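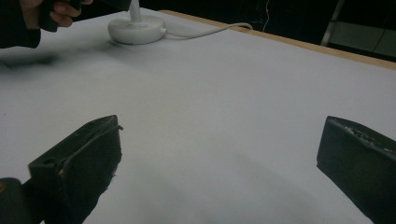

Zovent Hand Grippers, Section 4: Household Tasks

Skellar control software can replay simple chores recorded with a pair of grippers. It is not ready to do them alone. Stay near the table during any replay.

1. Clear the tabletop, leaving only the item for the task. Small powered devices with a cable are a good first choice.

2. Take one gripper in each hand. Work over the pale surface and keep both sets of fingers in front of you. 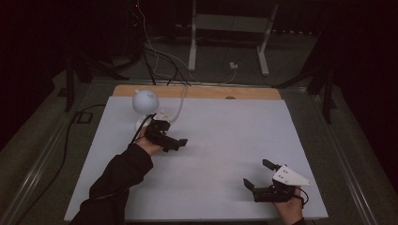

3. Record the task at a slow, even pace. Open the fingers fully before each new grasp.

Note: Picking up a solid object is the easy part. Cables are harder - they shift when the device moves, and a replay may close on the wrong spot.

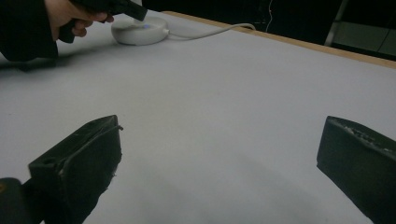
Lamps, chargers and similar items should be tested with the power off first. Folding cloth and pouring are not supported in this release (August 2022).

Caution: Stop the replay if a cable pulls tight. After 3 failed attempts, delete the recording and start again from step 1.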